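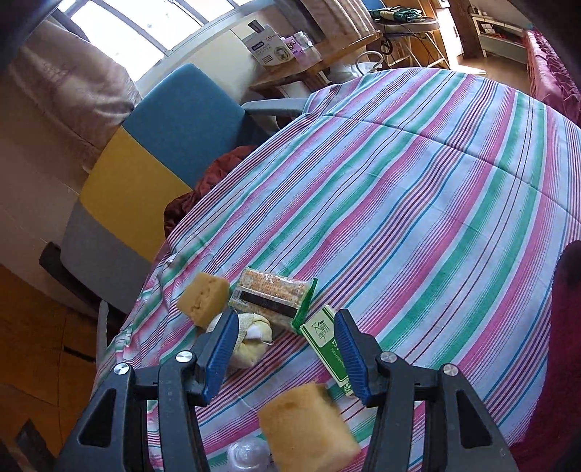

Hooman Hosseinzadeh asked after the August check whether the window restrictors in the upstairs bedrooms really need testing every time, as they had passed twice running. They do. A restrictor can work loose between checks and still look fine from the door.

Holiday let checklist, Mousavi Cottage
Checked 15 Sep 2021, between guests

Smoke alarms, hall and landing – pass. Both sounded on test. Landing alarm is dated and has years left on it.

Carbon monoxide alarm, boiler cupboard – pass.

Bedroom windows – one fail. Back bedroom restrictor has 3 mm of play at the hinge end. Screws tightened, but the wood is soft there and it wants a longer screw. Keep the key out of the lock until then.

Bed frames and slats – pass with comment. Slat in the front bedroom has slipped out of its holder again. Put back.

Bedding and mattresses – pass. Mattress labels still attached and readable. Strip the beds fully when checking.

Cleaning materials – comment. Sponges to be changed at every turnover. Sprays go back on the high shelf under lock, and nothing is to be decanted into drinks bottles.

Sockets and leads – pass. Heater in the box room is 2000 W and must not go on the extension lead. Label added to the plug.

Hot water at bath tap – fail. Far too hot after a minute's running. Mixing valve needs adjusting, Dirnetti to quote.

Stairs – pass. Handrail firm. Carpet lifting slightly on step 8, tacked down for now.

Fire blanket, kitchen – pass. Hook moved away from the cooker.

Outstanding from last time: outside light by the bins, still not working.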